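Fantasy league, week whatever: I benched the wrong keeper again

So I did the thing. The thing I promised you all back in the spring I would never do again. I sat there with my coffee at ten to seven in the morning, looked at my eleven, decided I was cleverer than everybody, and swapped out Griet Verbruggen an hour before the first ball. You can guess the rest. Two catches, a stumping, and a quick 35 down the order, all of it sitting on my bench earning me nothing.

For anyone new (hi! there are a few of you since the Plekville post got passed around), I play in a private fantasy league built on our regional women's T20 competition. It isn't one of the big apps. It runs on a site called Simon, which looks like it was put together over a long weekend and never touched again, and I love it to bits. You get a budget of 900 credits, you pick eleven players from the two sides playing, and you name a captain who scores double. No vice captain. No power-ups. If your captain gets out first ball, you just have to live with it.

The match was Prerkent against Jundgate, at Prerkent, on that slow brown pitch everyone complains about. I know that ground. I've watched enough cricket there to know the ball doesn't come on to the bat until the sun has been on it a while, and that anyone who bowls cutters into the surface is going to look like a genius for the first eight overs. So my plan was to stack the team with slower bowlers, go light on hitters, and save credits on the keeper. That last bit was the mistake. I had it in my head that a slow pitch means fewer edges, so fewer catches behind, so why pay for the best gloves in the competition?

Because slow pitches also mean batters charging down the wicket and missing it! I knew that! I've typed that exact sentence on this blog!

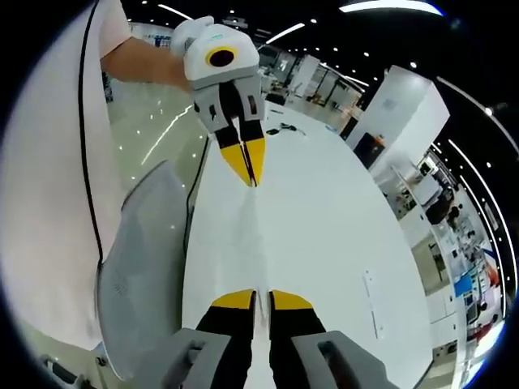
Mervyn Mottram: You've typed it twice, and both times you then picked the cheap keeper. I went with Griet and put the captaincy on Liesbeth, and I finished 177 points clear of you. Would you like my spreadsheet?

No, Mervyn, I would not like your spreadsheet. (He left that under my team preview before the second innings had even finished, and I'm putting it here so he can't say I hid it.)

But okay, let's talk about the captaincy, since he brings it up. Liesbeth Verbeke opens the bowling for Jundgate and bats at six. On paper she's the perfect fantasy pick, an all-rounder who gets her full four overs and usually a few balls at the death as well. I had her in my team. Of course I did. I'm not a complete fool. I just didn't make her captain, and my thinking was that a number six might not get in on a pitch where scores are low and teams try to keep wickets in hand.

What happened was Jundgate lost three wickets in the powerplay, so she was in by the sixth over and batted almost to the end. She didn't hit it especially hard. She just kept finding that gap behind square and running twos, over and over, and on a scoring system that gives you a point per run that's gold. Then she came out and took the new ball and got two of the top three.

My captain was Anouk Boersma, who I still say was a sensible choice. She has been the most reliable batter at Prerkent all season and she likes that ground. She got a good one early that stopped on her a bit, chipped it to midwicket, gone. Four runs, doubled to eight. I went and did the dishes.

A few things I'd tell anyone picking a team for this fixture when it comes around again in June. Take the top-order batters from whichever side is chasing, if the toss comes out before your deadline. It doesn't always on Simon (the lock time is set by hand and it wanders), but check. Spend on one proper all-rounder and give them the armband. And pay for the keeper. Write it on your hand if you have to.

I'd also say don't get sucked in by the ownership numbers. There are 4,000 of us on the site now, if you count the folks who joined and never picked a team, so when it says a player is "low owned" that can be badly skewed by all the dead accounts still sitting on the default eleven. I got burned by that in the first month and I've ignored that column ever since.
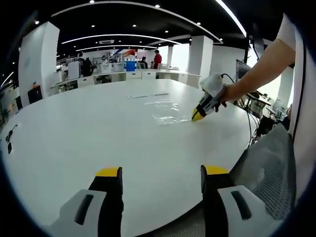

Plekville, June

Okay, picking this post back up, because I left it in drafts and then the return match came around and I figured I might as well stick the two together.

Different ground this time. They moved it to Plekville, where the square is harder and the boundary on the road side is tiny, and I threw out the whole slow-bowler plan. I went with four proper hitters, one legspinner as a gamble, and yes, Griet behind the stumps. I paid full price. It hurt, because it meant dropping Nele Van Leeuwen, who I'd had in my team every single match up to then and who I'm quite sentimental about. She bowled that spell in the rain last year that won me the first round, and I've more or less picked her out of gratitude from then on.

So naturally Nele took four wickets.

I was standing by the sightscreen with a paper plate of chips when the fourth one went down and I think I made a noise, because a man in front of me turned around. It was a lovely ball too, full and swinging late, and it took the off bail and nothing else. I clapped. I wasn't happy, but I clapped.

Griet did fine, for the record. One catch, a run-out, and a handful of runs. Liesbeth as captain did better than fine, with a fifty off not very many, most of them over that short side. Add it all up and I ended the day sixth in the league, up from ninth, and I'd have been third with Nele in. I checked. I checked on the bus home and then again in the kitchen, in case the bus had done the math wrong.

Somebody asked in the comments last time whether I set a rule for myself about favorites. I don't, really. I think if you take all the favorites out you end up with a team that's just the spreadsheet, and then what are you watching for? But I might try pricing everyone with the names covered up before the next round, and see who I end up with. If it comes out with Nele in it I'll be delighted, and if it doesn't I'll probably put her in anyway and find the credits somewhere.

Next up is Jundgate at home, early start, and the lock time currently says seven in the evening, which can't be right. I've sent a message. Get your teams in the night before just in case, and if you want to join our mini league the code is still in the sidebar. Mervyn, you're already in it, please stop making second accounts.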